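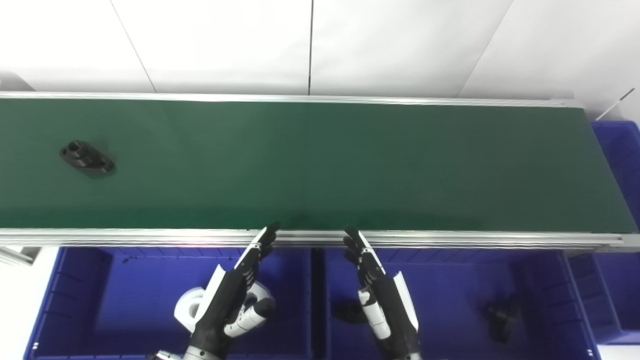
Night shift allowance and holiday pay, am I being done?

2 min read

Posted by Roxana Chambi

Hi all. Started on nights at a packing place in Trarkthorpe in July, permanent contract, not agency. Basic rate plus a night allowance on every shift. Took 5 days off last month and the holiday pay came through at basic only, no allowance. Payroll say thats normal because "you weren't on nights when you were on holiday". Sounds wrong to me? I only ever work nights. Don't want to kick off if they're right. Also how far back can I ask for. Thanks

clinilard_dave

Had the same at my old place. If you get the allowance every week it's part of your normal pay and should be in the holiday pay, at least for the main chunk of your leave. Any extra days the firm gives on top can be different, so check your contract. Get your payslips together first, the ones before the holiday and the one with the holiday on. Then email payroll, don't ring. Ask them to show how they worked it out. Mine went quiet for 2 weeks then paid it without a word.

As for going back, there are time limits and they're short, so don't sit on it. Ring Acas, it's free, they'll tell you the dates that matter. You may need to contact them before any claim anyway.

mo_h

they all do it. join a union

Hosseinzadeh

Agree with most of the first reply but put it as a query to start with, not a grievance. Half the time it's a setting in the payroll software and whoever is on the desk has never been asked. Where I am in Zumbridge it was 3 of us on nights, all paid short, sorted on the next payslip once the manager saw the figures side by side. Keep copies of evrything at home, not just on the work app. If they say no, ask for that in writing.

Last updated April 26, 2026

Contact us | Copyright | Back to top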